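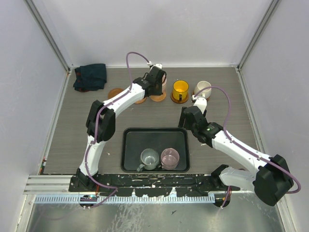 By the break room automation crew at Brudell, Trarkomdale site
Updated in November

Frequently asked questions about the arms

What are they doing with all those mugs?
Table work! A mug has a handle, a rim and an open top, and no two in our cupboard are the same shape, so it makes a great thing to learn on. The cell has two arms, a tray at the front and coasters at the back, and the job is moving cups between them. Yellow mug, pink mug, plain white mug, they all count.

Why mugs, when we ship parts?
Because the Grernum line is next, and kitting on Grernum is the same motion: pick an odd-shaped thing out of a tray, set it down exactly where it belongs, don't knock over its neighbor. We want the bugs out before anything goes near a customer order.

Is my job going away?
No positions at Trarkomdale are being cut for this project, and that's in writing in the site agreement (ask your shift lead for a copy, it's short). What does change is the mix of work. Tray loading at the end of the shift is the part most of us would happily hand over. In its place there's more setup, more checking and a good deal more problem solving. If you've done kitting for years you already know which parts slide, which ones stick together and which ones look right and aren't, and the arms know none of that until one of us shows them.

Who gets trained?
Anyone on the floor who signs up. Groups are 8 people, on paid time, and the first course takes 10 hours spread over two weeks. You don't need to know how to code. The software is called Ninh, and most of what you'll do in it is start a run, stop a run and mark what went wrong.

What if I'm on nights?
Same course, same pay, starts at 10 p.m. Night shift asked for this early on and we're really glad they did.

How many runs have there been?
We're past 3000 logged moves. Of those, 177 were flagged for a second look by the person on the station, and those flags have been the most useful thing in the whole project. Please keep flagging! A half-sentence note is plenty.

Can I move the mugs around?
Between runs, yes, please do. Turn the handles, swap the coasters, try a different cup. During a run, keep your hands out of the cell and use the stop button if something looks wrong. You will never be written up for pressing stop.

Does it track how fast I work?
No. Ninh logs what the arms do. It doesn't log badge numbers, breaks or how long you stood there thinking.

Can I bring a mug from home?
Yes, as long as you're not too attached to it. Leave it on the shelf by the cell with a sticky note saying it's okay to use.

Where do I sign up?
The sheet is on the board outside the break room. Put down your shift and the best time to reach you.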